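What a Small Shop Should Budget Before It Buys an Arm

By Apinya Panyasiri
Last updated April 14, 2021
619 shares | 95 comments

The arm was the easy part of the order. Định Khúc, who runs purchasing at Edside, a computer refurbisher with two benches and a loading door, had a quote for it within a week. The rest of the equipment list took him until the following May.

Edside takes in office desktops that companies are done with. The useful parts come out and get tested, and the cases go to scrap or back into service. The work is repetitive but the machines aren't all the same, and that was the first thing Khúc had to put in the budget. He split it into two columns, one for things bought once and one for things bought again each time a new model of desktop came through the door. The second column is the one most buyers leave out.

Fixtures are a good case. A printed plate with pegs and blocks costs very little in material, but someone has to draw it, print it, try it and draw it again. Khúc put 80 hours of design time against fixtures for the first year and used all of them. He now plans on 100.

Processor work is the hardest job on the list. The parts are small, the power supply takes up room overhead, and the fingers have to get down between a lot of things that shouldn't be touched.

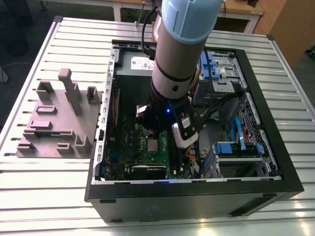
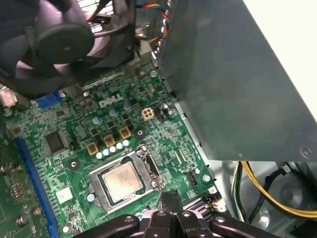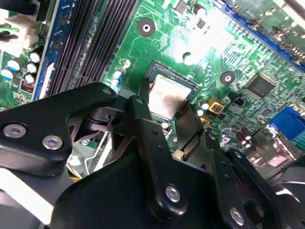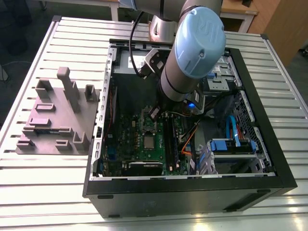 A desktop tower on its side, with the gripper at work over the motherboard.

Liên Nông, the technician who sets up the jobs, asked for two sets of fingers in the original order and got one. She would not make that trade again. Fingers get bumped, and a spare set on the shelf is cheap next to a day of waiting for a delivery. Her other request was for a second camera. Khúc turned it down at first and approved it a few months later, after paying twice for mounting work that could have been done in one visit.

The bench was another argument. Edside already owned sturdy wooden tables, and using one would have saved money. The integrator, a small firm called Odis, wanted slotted aluminum so that fixtures could be bolted down, moved, and put back. Cường Lưu, who handled the job for Odis, tells customers to price the bench along with the arm and to treat it as part of the machine. Edside paid for the aluminum.

Training came in under budget. Nông and one other technician were running simple jobs on their own after the first sessions, and the days left on the contract were moved over to support. Ask for that option in writing. Some sellers will do it and some will let the days expire.

Safety review came in over. Edside had budgeted for one assessment and needed a second when the bench was moved closer to the parts shelves. If there is any chance the layout will change in the first year, put in two.

Khúc is now pricing a second station. He has a quote from Georgiev and is waiting on one from Duvus, and he has asked both to list grippers, fingers, cables and mounts as separate lines. He wants to see what each spare costs before he signs anything.

Contact the editors | Copyright 2021 | Back to top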